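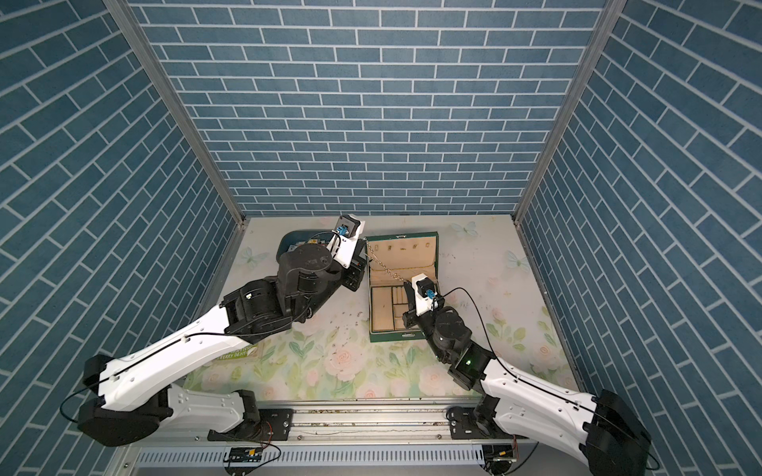 Mwakalinga asked after the midterm talk whether we had compared the two controllers at the same speed limit, and said the result would mean little otherwise. We had not, so we ran everything again.

Project report: Hukuto and Testero controllers on a two-arm cell

The task is to handle a thin chain necklace at an open jewelry box. Both arms keep the same grippers and wrist cameras, and only the control software changes. Each controller got 105 attempts, at one speed limit, with the lid already open. 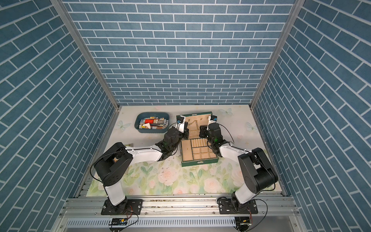
Page last changed: Wednesday, 11:24

Hukuto plans each arm separately and stops one when the other gets close. It was easy to set up, but it spent a lot of time waiting over the compartment tray. Testero plans both arms together. Setup took us 2 afternoons, mostly on the camera calibration.

The chain is the hard part. It swings after every stop, and the wrist camera loses it when the links line up with the finger. We added a pause before closing the gripper, which helped with Hukuto and made no clear difference with Testero.
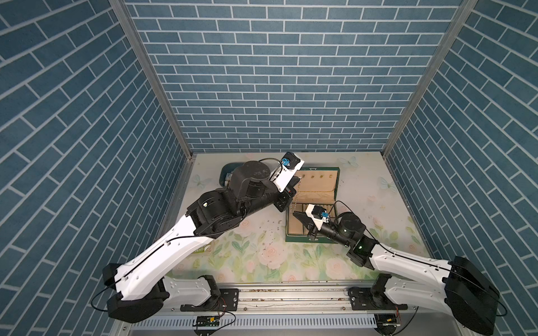 We also logged dropped chains. Hukuto had 24 and Testero 11. Most of the Hukuto drops came right after a safety stop. We still need to repeat the test with a heavier chain, and the calibration script needs cleaning up before the next group uses it.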